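Published Thursday, March 20, 2025

4.2 Garment states in the living area

Sportswear was treated as a separate class in the Medimcombe inventory. Jerseys carry large printed numerals that remain partly legible when the cloth is folded, so an item can often be matched to its record before it is spread out. Of the 1,232 entries, 30 concern printed tops. Each entry was assigned one of 2 states, hung or heaped, and the supporting surface was noted.

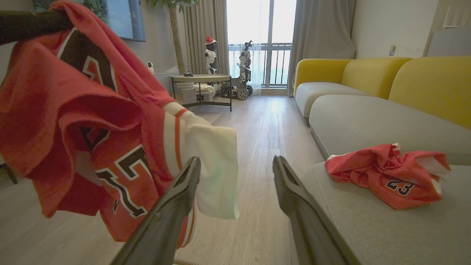 Figure 2. Red jerseys in both states: hung over a dark bar, and heaped on gray upholstery (number 23 legible).

Folds in a hung garment follow the bar and may hide the full shape of a numeral, as in Figure 2. In a heap, legibility depends on which panel lies uppermost. Trim color was recorded for both states but was not used alone for matching. Entries made before December used the older Uka labels and were recoded.

Shares: 2 | Comments: 0
© Wetell. Contact | Back to top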